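A Basket, a White Table and a Lot of Blocks: A Visit to Tonero

April 13, 2024

The first thing the owner of Tonero wants to talk about is rims. We've barely got our coats off, and she is already explaining why the edge of a basket matters more than the bottom of it.

"Run your hand along it," she says. "If the rim is thick and rolled, a kid can grab it anywhere and drag it across the room. If it's thin, they grab it once, it pokes them, and they never put anything in it again. I'm serious. I've watched it happen so many times!"

Tonero is a toy library, tucked in behind a bakery, and it has been open for nine years. Families come in, borrow a set of something for a few weeks, and bring it back. There are 894 sets in the catalog right now, and she seems to have an opinion on every last one of them. I came to Hemari's readers' questions with a whole page of notes on which toys get borrowed most. We got to those, eventually. But most of the afternoon went to the subject she loves best, which is how things get put away.

Many of you wrote in after our March piece on playroom storage to say that lidded tubs had let you down. She laughed when I told her that.

"Oh, lids. Lids are for grown-ups. A lid is a second job. You ask a three-year-old to put the blocks away, and what you've really asked for is find the tub, open the tub, put the blocks away, find the lid, get the lid on straight. By then they're under the table pretending to be a cat."

So at Tonero almost everything small lives in an open basket. She favors dark ones in the playroom, with a tight weave and sloping sides, and she sets them out on a plain white table where children can reach in from any side. Shape comes up a lot in her conversation. She likes a rectangle with rounded corners — it sits flush on a shelf but doesn't bruise anybody's forehead on the way past.

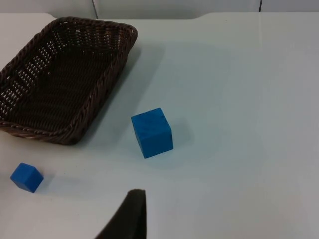 Blue cubes in two sizes, with a dark wicker basket to put them in.

Why dark baskets, when every catalog is full of pale ones? She had an answer ready.

"Contrast. Bright block, dark basket, white table. A child can see at a glance what's in and what's out. I used to have natural-colored baskets for the plain wood blocks, and it was hopeless, they just melted into each other. I'd go to check a set back in and there'd be a block in the corner that three different people had missed, including me."

Checking in is a big part of the work here. When a set comes home, it gets tipped out, looked over, wiped down and returned to its basket before it goes back on the shelf. On a busy morning that means 21 returns before lunch, and she does it standing up with the radio on. I asked whether it ever gets dull.

"Never! It's my favorite part. You learn so much about a family from how the set comes back. Some people return it sorted by size, and I want to write them a thank-you card. Some people return it with a raisin."

She showed me her way of doing it, and I've been using it at home ever since. Large pieces go in first, against the long side of the basket. Then the small ones go in on top, where they can be seen. It sounds backward if you grew up shaking a toy box until everything settled, but the little ones are the ones that disappear, and if they start out at the bottom they stay at the bottom.

"People think the big pieces will hog the room," she said. "They don't, because you can see the gaps around them and you fill the gaps. When you start with small stuff you get a layer, and then the big ones perch on top and fall out when somebody lifts the basket."

The other half of the system is the surface. She is fussy about surfaces. When Tonero opened, the play tables were covered in a printed cloth with roads and ponds on it, which everybody adored and which she got rid of inside a year.

"It was charming, and it ate everything. A green piece on a green pond, gone. And the kids played with the picture on the cloth more than with what we'd put out. So I went plain white, and some of the parents thought I'd lost my mind. White! With toddlers! But a mark on white is a mark you can see and wipe off. A mark on a busy pattern just lives there for years."

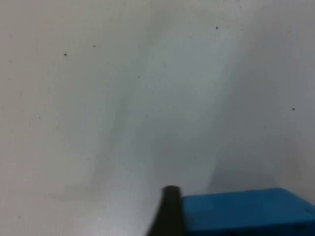 She admits that white takes some getting used to. You notice things. A speck that would never bother you on an oak table looks like it's shouting, and for the first few months she went around with a cloth in her back pocket. Now she does one wipe at opening time and one at closing, warm water with a drop of dish soap, and she has made her peace with the rest.

"I had to learn that a playroom with no marks in it is a playroom where nothing's going on," she said. "But I do like to start the day with a clean table. It's like a fresh page. They walk in and there's a basket and a couple of blocks and all this space."

That phrase, a couple of blocks, is worth lingering on, because it was the question that came up more than any other in your letters. How much should you put out at once? The answer at Tonero is far less than I would have guessed. For the youngest group she starts with two or three pieces of one color beside a basket that could hold ten times as many.

"The basket is the toy," she told me. "For a child who's just starting to sort, in and out is the whole game. In, out, in, out. Miss, pick it up, try again. If there are thirty blocks on the table they swipe at them. If there are two, they choose one. You can see them choosing! It's the best thing in the world to watch."

Then there's size. She likes to begin with two cubes the same color and a different size, so that the only thing to notice is that one is bigger. No numbers, no letters, no animals printed on the side. Once a child starts reaching for the big one on purpose, she might bring out a second color. Or she might wait. She is in no hurry about it, and she gets a little heated on the subject of parents who are.

"Somebody will say, 'He's done the blue ones, what's next?' Well, has he done them? Has he stacked them? Has he put the small one in the basket and the big one next to it, and then swapped? Has he turned the basket over and put one on top? There's a month in there, easily."

I asked where she shops, and she was generous with details, though she wouldn't recommend one store over another. Most of the baskets have come from a weekend market on Araújo Street, picked up a few at a time. The wipeable tables came out of a school that was refurnishing. The catalog cards, which I coveted badly, are handwritten and kept in drawers labeled Tistar, after a board game that she says was the very first thing Tonero ever lent out. (It came back short one die. She is still a bit sore about it.)

As for what to look for in a basket, here is her list, more or less in the order she gave it while hauling them off the shelf to show me. The rim comes first, as you know by now. Then the base, which should sit flat when you press on one corner. Then the weave. A few gaps are fine and even helpful, as the crumbs drop through and you can wipe them up, but push a fingertip at them and see if they open. If they spread, small pieces will work their way in and get stuck. Look for loose ends on the inside, where little hands go. And lift it by one side with something in it, the way a child will.

"Nobody lifts a basket with two hands at home," she said. "You're carrying a baby or a cup of coffee. So test it the way you live."
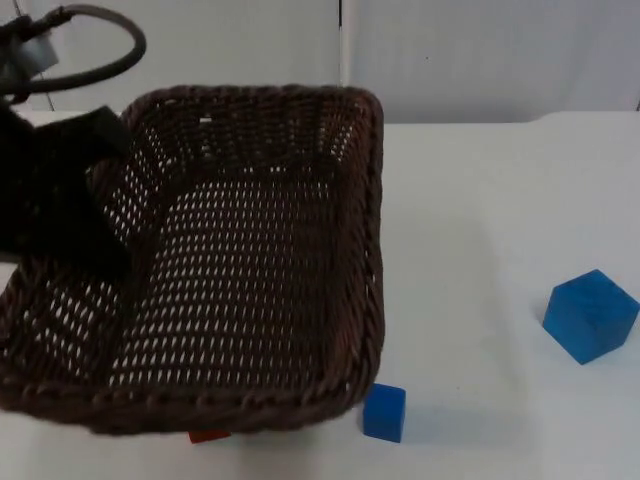

Height is the last thing, and the one she says shoppers get wrong. A deep basket looks like good value. But a small child who can't see the bottom will tip the whole thing over to find out what's in there, every time, and then you have a floor full of blocks and a basket on somebody's head. She keeps the tall ones for scarves and dress-up clothes, where a bit of rummaging is half the fun, and uses the low, wide ones for anything with corners.

Cleaning a woven basket is easier than I'd feared. She takes hers outside, turns them upside down and smacks the base a few times. ("Very satisfying. Do it when you've had a bad day.") After that she goes over the weave with a dry paintbrush, an ordinary one from the hardware store, and follows up with a damp cloth on the rim, which is where the jam ends up. Then she leaves it to air on its side. She doesn't soak them, and she keeps them away from the radiator.

Before I left, I asked what she would tell a family starting from nothing, with one shelf and not much to spend.

"One basket you like the look of, because it's going to be out all day," she said. "One clear surface. It can be the end of the kitchen table! And four blocks. Borrow the blocks if you can, and see what your kid does with them before you buy a big set. Put them next to the basket and then sit on your hands. Don't show them how. Just drink your coffee."

Then a stroller bumped through the door with a returned set balanced on the hood, and she was off across the room to see what condition it was in. No raisins this time, I'm happy to report.

Tonero is open every afternoon during the school term, and in the mornings for returns.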